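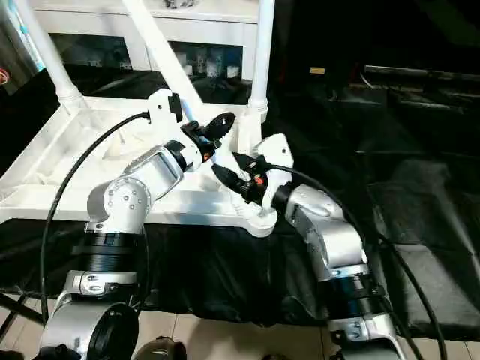
Cable slack is the part of our cell checklist that gets signed off without being read, so I rewrote it on Tuesday. The old line said "cables secured." Two people could look at the same arm and disagree.

The new text, for any station where two arms share a workspace:

Drive both arms to the meeting pose before dressing the cables. A cable that hangs well at the home position can be short by 20 mm when the grippers are nose to nose.

Leave a service loop at the gripper connector. The loop may pass outside the arm but must not cross the line between the two grippers at any point in the program.

Check the lowest point of each loop against the fixture and against any cloth or matting under it. Fabric snags connectors. Pin it or fold it back.

Run the full path at 30 percent speed, one person watching the cables and nothing else. Then run it at full speed for 22 cycles and look at the connector again.

Elba Olivares at Bendham asked why I don't just specify tie-downs every 300 mm along the links. We tried that on the Jara cell. Fixed spacing puts ties on top of joints, and a tie on a joint either slides or cuts. I now specify ties on rigid links only, with the spacing left to whoever builds the arm.

The second change covers the gap between fingers. Two grippers meeting over one workpiece need a written minimum clearance, measured finger to finger with the parts held, because the held part usually sticks out past the finger. The Brimstead procedure measured empty grippers. The number it gave was correct and of no use.

Write the clearance on the station card with the tool revision next to it. If someone changes a finger, the number is void until it is measured again. This includes swapping a finger for a "same" finger from the spares drawer.

Still open: who re-signs after a collision stop with no visible damage. Pundden makes the operator do it. I would prefer a second person, but I haven't worked out how to staff that on nights.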